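April – kennel notebook, Nirkville, whelping room side

6:40 am. Jiang's litter all up and yelling before I got the lights on. Weights done before first feed, same scale, same towel (tare it!! somebody didnt yesterday and the whole column is off). Smallest pup put on 17 g overnight. Fine. Would like more but she's latching and warm so no topping up today. Biggest one gained 5, I'll reweigh him at noon before I worry.

Jiang herself – eating well, drinking a lot, left rear teat a bit firm. Warm cloth twice, put the slow pup on that side. If it's still firm tonight I'm calling the vet.

Smallest pup is now 414 g. Write it big, she was the one we were all betting against.

Clima's litter: started gruel. Mess. 300 g dry soaked in warm water till it mashes with a fork, split over the two flat pans. Half of it went on feet. Clima cleaned up the rest before I could get the pans out, so I have no idea what they really ate. Next time put her out in the run first.

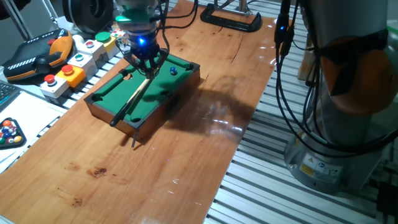 Cue held over the green felt, blue ball toward the far right end

Worming – Clima's pups due this week, dose off TODAY'S weights, not last week's sheet. Collar colors: the yellow one keeps coming undone, swapped it for purple. Change it on the door chart too please, I only did it in here.

Box temp was low at the far end this morning. Moved the heat mat so it only covers half, they can crawl off it. They piled up on the edge of it so I guess that's right. Check again after lunch.

Virow back from her hip x-rays, groggy, slept in the office. No stairs, no running with the youngsters till tomorow. Results not in yet. No breeding plans get written down untill they are, I'm not doing that again.
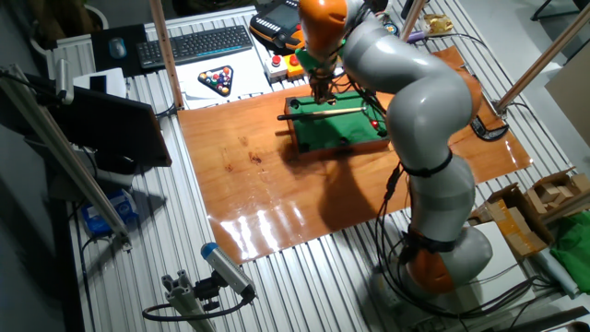 Mini table with the arm over it, red ball right, white ball left

Noon. Big boy reweighed, he's up. Probably peed right before the morning weigh.

Sound stuff with Clima's lot: pan lid, radio, vacuum in the hall. One startled at the vacuum, came back by herself and sniffed the hose. Good pup. Note her for the home with kids.

To get: puppy pads, fork (bent the old one), more newspaper, nail clippers – the small ones.

Teat softer at 4 pm. Still do the cloth at bedtime.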